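Mundar learns to hang clothes, part two

April 22, 2019

In my last post I wrote that our policy for hanging clothes worked well on the training shirts and badly on everything else. Since then I changed only one thing, the way we choose which demonstrations to keep, and I want to write down the result before I forget the details.

We had 1,230 demonstrations. Before, I trained on all of them. Now I first train a small model on 125 which I checked by hand, and this model gives a score to each short piece of the other recordings. Pieces with a low score are removed, but the rest of the same demonstration stays. The idea comes from our older project Stonach, where we threw away whole recordings and lost too much.

With the filtered data the policy succeeded in 31 of 50 trials. With all the data it was 19. I was surprised, I must say — I expected a difference of maybe 5.
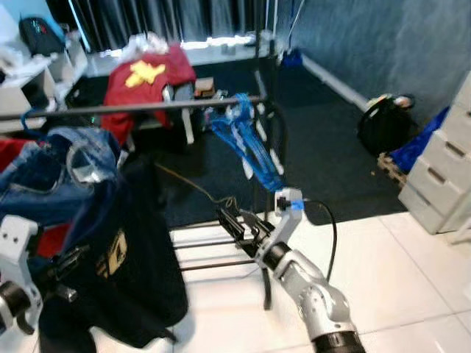 Grasping is still the weakest part of the method. The score likes slow and clean movements, so it removes many pieces where the operator corrects a bad grasp, and exactly these are useful. Blue plastic hangers bunched together on the rail, as we have them, are a hard case: the gripper must come between them with open jaws, and a small error in depth is enough to take two. For now I keep all pieces from the last part of the approach, whatever their score is.

The next test is with jeans only. I hope to have numbers in August.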